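Two hands, one box: a small gallery from the Damton tests

4 min read
Last updated: Tuesday

So, a lot of you asked what we've been up to since the spring, and the short version is: boxes. Lots of boxes! We wanted to know if a policy trained only on handheld gripper demos can learn when a job needs two hands, without us ever labeling it. I wrote up the dull parts in the Damton notes, so this page is mostly for looking (with a bit of me rambling, sorry).

We kept 1345 demos after cleanup. The first 707 were done by one person with a gripper in each hand, and everything after that was done by two people working across the table from each other. I figured the two-person demos would be messier and hurt us. They did the opposite, and I'm still a little smug-free about it, having bet lunch the other way.
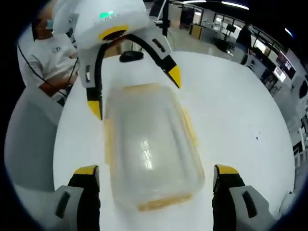
Phùng wrote back after reading the draft that the gain might just come from slower approaches, seeing as two people naturally wait for each other before they close in, and that we ought to match the speeds before claiming anything about coordination.

Frosted container on the round white table, one gripper coming in from each side. I love these clear-walled ones and the policy hates them. The glare runs right down the middle of the plastic.

Anyway, we did match the speeds. It ate up part of the gain but most of it stayed, and on the 31 held-out containers the mixed policy dropped 6. The one-person policy did a good bit worse, mainly on long boxes where one side lifts early and the whole thing tips. Full table is in the notes, and the Urkulix folks are rerunning it on their own arms now, so we'll see!

Next up is lids. Wish us luck.

Comments (3)

zestbridge_lab: Did you sync the two grippers by clock or by a visual cue? We fought with that all of May.

Reply from the author: Clock, then a manual check on every tenth demo. Boring but it worked.

mk: Would love to see the failures too, the tipping ones especially.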